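Cornbridge Legal Advice Centre
Premises and client safety checklist, Grengate office
Inspected 10 Oct 2025 by Přemysl Tóth

Entrance and waiting room
Front door opens fully: Yes
Ramp clear and rail firm: No. Rail is loose at the bottom fixing. Reported to the landlord, Nadard.
Seating in good repair: Yes, apart from 2 chairs with split seats. Taken out of use.
Fire notice on display: Yes, but it still gives the old assembly point. New one to be printed.

Interview rooms
Panic buttons tested: All working. Room 8 was slow to sound at reception and should be tested again within the week.
Adviser's chair nearest the door: No in Room 3. Moved during the visit. Please leave it there.
Conversations cannot be heard outside: Partly. Voices carry from Room 3 when the door is ajar. A door closer has been asked for.

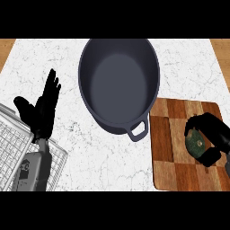

Client files
Cabinets locked at end of day: Yes
Keys signed in and out: No. There are 33 entries in the key book for the past month and 12 have no return time. Team leaders to remind staff.
Confidential waste collected: Yes, Rattanakul take it every fortnight. The bin was nearly full.

Evening advice sessions
Two staff on site until close: Yes
Car park lights working: One out by the bike rack. Chased with Nadard.
Home visit log up to date: Yes

Outstanding from last inspection
First aid box restocked, still short of eye wash. Carried forward.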